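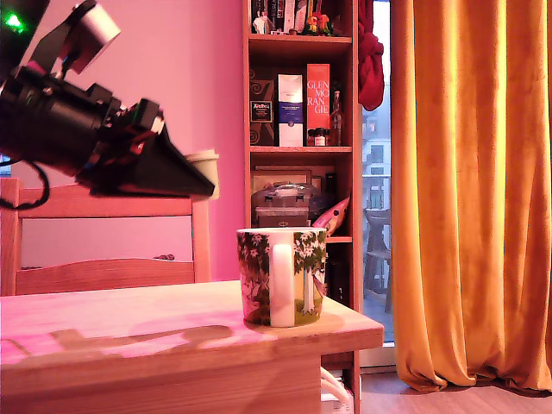
Bookshelf by the balcony door, keep or move?

brosow_kt
Ok quick one. Dining corner: light wood table, wooden chair, tall orangey bookshelf behind, long orange-gold curtain next to it. Shelf is a row of books on top, then everything else. Whisky box, jars, a framed picture leaning at the back. Want it calmer. Move the shelf to the hall? Or just clear it. Rent is 994 so no, not buying new stuff

watitz
Leave it. A table with nothing behind it looks like a waiting room. Take the boxes out, keep the Glen Moran... Glenmorangie one, nice red

seoah_d
Disagree. Orange shelf + orange curtain is alot. One has to go and curtains are easier. Hall for the shelf only if you have the depth, measure first

brosow_kt
Hall is 106 cm wide. Shelf would eat a third of that

seoah_d
ok then no lol

watitz
told you. And do NOT touch the curtain, it's the best thing in there. Is the light always pink?

brosow_kt
In the evenings yes, I like it. Not up for debate

zimow20
Pink light on a pale table is great till you try to read a menu. Takeout one in our place lives on the table permanently, everyone squints at it

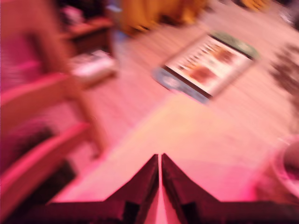
Amado Sebastian
Moderator, Small Rooms board

Menus go in a drawer. Or clip them inside a cupboard door, 20 minutes job with two hooks. Same with the mugs, the forest one is lovely but it can live on the shelf when not in use. I'd do the middle shelf first. Boxes out, jars together, bottle somewhere else. Then look at it for a week before moving any furniture.

watitz
a week?? just do it tonight

zimow20
Drawer = you forget it exists and order the same noodles forever. Menu stays out at ours

seoah_d
still say curtain

brosow_kt
Doing the middle shelf after dinner. Curtain stays, sorry Seo-ah. Will report back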